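Serving station trial: first month
By Funmilayo Effiong, Griltmont kitchen operations

The Dasov two-arm unit has now logged 983 bun transfers on the bench. The right arm reaches into the steamer, closes on one bun and carries it to a plate. Grip force is set low, and the fingers close on the sides so the top stays unmarked.
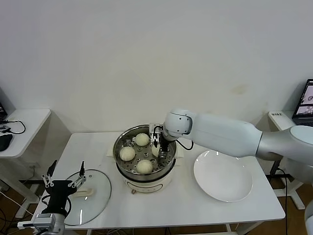
What changes on the line

Staff on the steam counter used to do every transfer by hand with tongs, nearly 4,000 in a busy week. Under the trial plan they load the trays, check the dough and sign off each plate. Reaching over an open pot drops out of the job description. Cayetano Mateos has rewritten the shift sheet to match – copies are in the staff room.

The fingertips on the second arm are angular pads on metal links. 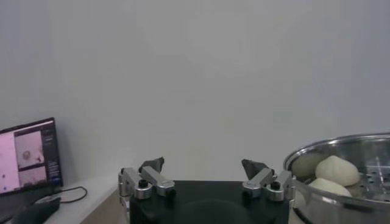
Pad wear is checked at the end of each shift and entered in the log by the line lead. Replacement is set at 3,000 cycles. Two operators per shift will be trained to stop the unit, clear a dropped bun and restart from the workstation. The course takes one afternoon and counts as paid time.

Plating order stays with the counter staff. The arm sets buns down one at a time, and spacing on the plate can be changed from the menu.
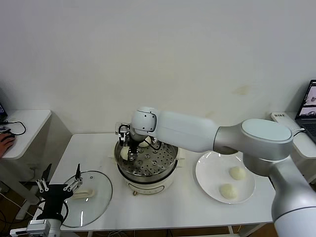 Next steps

The Porkberg counter is due to start in February. No posts are being cut, and hours for the current team remain as scheduled. Questions about training slots go to Cayetano.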